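3.2 Yield and Odor of the Virno Distillations

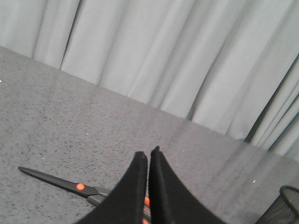
Figure 4. Gray speckled tabletop with a pale curtain behind.

We steam-distilled lavender from two growers, Wokolwood and Strazds, in the same Virno still, and the difference between them was a delight to see. Wokolwood flowers gave 690 mL of oil over the season and Strazds flowers gave 409 mL, from equal weights of fresh plant. Every batch ran for 300 minutes. The Strazds oil was the smaller lot but by far the sweeter one, with a soft, almost honeyed opening that our smelling panel picked out again and again!

Blending the two was even more rewarding. A few drops of Strazds oil rounded off the sharp camphor edge of the Wokolwood oil (see Section 3.4 for the ratios), and the effect held through storage until November. Oils from the Banum plots, cut after heavy rain, were thinner in smell and are treated separately in Section 3.3.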